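Aircraft Leasing and Small Airlines: Why Rent a Fleet?
Project report by Solange Renaud, supervised by Kirsten Hafþórsson

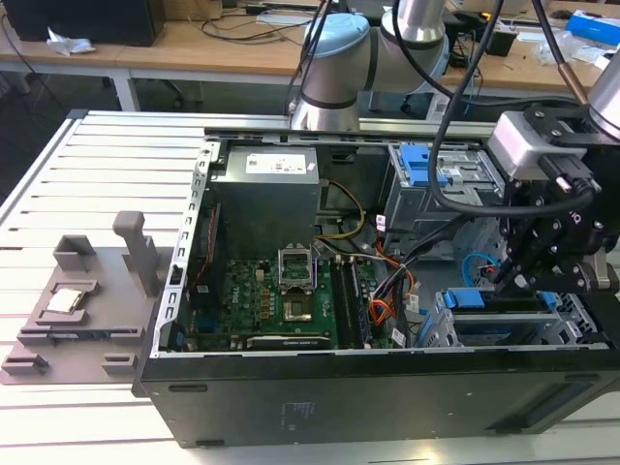

Figure 1. Open desktop computer with the processor socket empty and its bracket raised.

1. Background

Many passengers believe that an airline owns the aircraft they sit in. In my project I studied the case of Skitedeck, a regional carrier which flies 5 turboprops with 70 seats each. Two are owned and three are leased from the company Wola. I wanted to understand how the carrier decides between buying and leasing, and what it must pay besides the rent.

2. Method

I read the annual reports of the carrier and 106 pages of lease documents, with the prices removed before I received them. I also had two interviews with the fleet planning office. My cost model is a spreadsheet that compares one owned aircraft with one leased aircraft over the same years of service.

3. Results

The monthly rent was easy to put in the model. The maintenance reserves were more difficult. The airline pays them for each flight hour, and it can claim money back only when the heavy check is done. In November, when the winter schedule is thin, the reserves go down but the rent stays the same.

The return conditions were the second large item. Before an aircraft goes back to the lessor, the records of every replaced part must be complete. In the interviews I heard that one missing certificate for a landing gear part delayed a return by 2 weeks, and the rent continued during this time.

In my model leasing costs more over the full period. It needs much less cash at the start, and for a carrier of this size the bank loan is hard to get.

4. Limits

I did not include changes of currency, although the rent is paid in dollars. The resale value of the owned aircraft is my own estimate, and the final result is very sensitive to it. A next version should test at least a low and a high value.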